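Writing down what a good grasp is

Flindside's handling guidelines for hand-held gripper work run to 25 pages, and most of them concern things that a person in a kitchen would never think about. Kirsten Cloutier wrote the first version and still edits it. She spoke to us after the latest revision was issued on 3/11/26.

The document began as a list of reasons for rejecting recordings. "We had reviewers in two places, and they did not agree," Cloutier says. "One would pass a session in which the tips dragged across the table, the other would fail it. Neither was wrong, as there was no written rule to be wrong against."

The current text has 7 sections. The longest deals with approach and contact. Operators are told to close the fingers on an object only when both pads can meet it squarely, and to pause before lifting. Long, thin items have a section of their own. "A cup is forgiving," Cloutier says. "A chopstick will turn in the pads if you take it off centre, and then its angle is no use for the next step. We ask for a fresh grasp in that case – no correcting it with the other hand in mid-air."
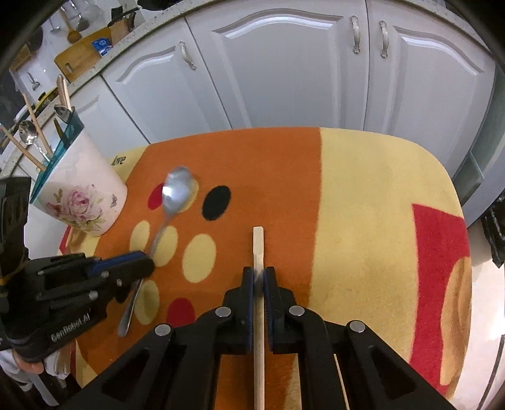

A chopstick held upright in one gripper, with the jaw tip of the other at a metal spoon.

Two-handed work was the hardest part to agree on. Lucimara Godoy, who trains operators at Stotura and commented on the drafts, wanted a rule that only one tool should move at a time. Cloutier resisted it. The compromise is that both may move, but the jaws must not cross, and an object passed between them must be held by both before either lets go.

"I still think it is too loose for beginners," Godoy says. "In their first 50 sessions I apply my own rule. After that they can follow the guidelines as printed."

Cutlery brought a further change in May. Bright metal reflects the room, and the earlier wording asked for matt items wherever possible. That clause has gone. Godoy argued that a household is full of shiny spoons and that a standard which avoids them has little value. The revised clause asks only that the lighting be left alone once a session has begun.

Table coverings are treated in the same way. Patterned mats are allowed, provided they lie flat and are not swapped during a task.

Cloutier is cautious about calling any of this a standard. "It is good practice, written down. A standard needs a test that somebody else can run and get the same answer." She is working on such a test for grasp quality with a group at Cunha, and expects the scoring of dropped objects to take up most of the discussion. The next draft will go to Sultwood for comment before it is issued.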